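Automation at Murden: a note on the first months
May 23, 2020

The introduction of automated handling at the Murden returns centre has now reached the stage at which a considered account may be given. I have served as a shift supervisor at the site for most of my working life, and I set down these remarks in a personal capacity. They do not represent the position of Dilley, our employer.

Until last November, every returned parcel was opened, sorted and repacked by hand. The site employed 233 persons at that time. It employs the same number today, although 143 of them have changed duties in whole or in part. No dismissals have been made under the programme, which is known internally as Closunent, and the written undertaking on this point remains in force until the next review. 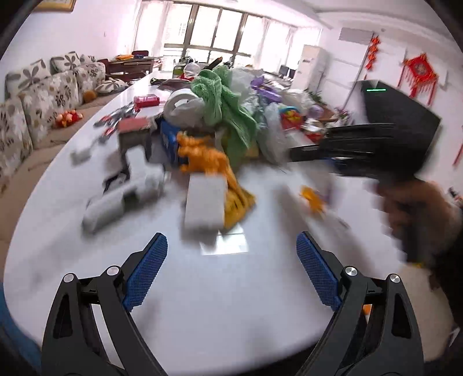
My own concern is with the staff who were transferred from the sorting benches to demonstration work. Their task is to handle mixed goods with hand-held grippers, so that the movements may later be used in training the machines. It is slower than bench work and calls for a different kind of attention. A sponge, a roll of tape and a bunched towel lying among clear plastic bags each require a separate approach, and the blue pads at the tips of the fingers must be brought to the object squarely. Several colleagues who were quick at the bench found the first weeks discouraging. Targets had been carried over from the old work without adjustment, and complaints were made, in my view with good cause. The figure of 200 handlings per shift was withdrawn in favour of a weekly discussion between each operator and the supervisor.

Kátia Queiroz, who represents the operators, has asked that two further matters be placed on record. The first is strain in the wrist and thumb, for which longer breaks have been requested. The second is grading. Demonstration work is still paid at the sorting rate, although it demands judgement that the old grade did not recognise. I support both requests and have said so in writing.

The 2 machines installed on the Oral line now deal with boxed goods only. Soft and irregular items continue to come to the benches, and the evening shift has been rearranged accordingly. A revised rota will be displayed outside the canteen once the operators have seen the draft.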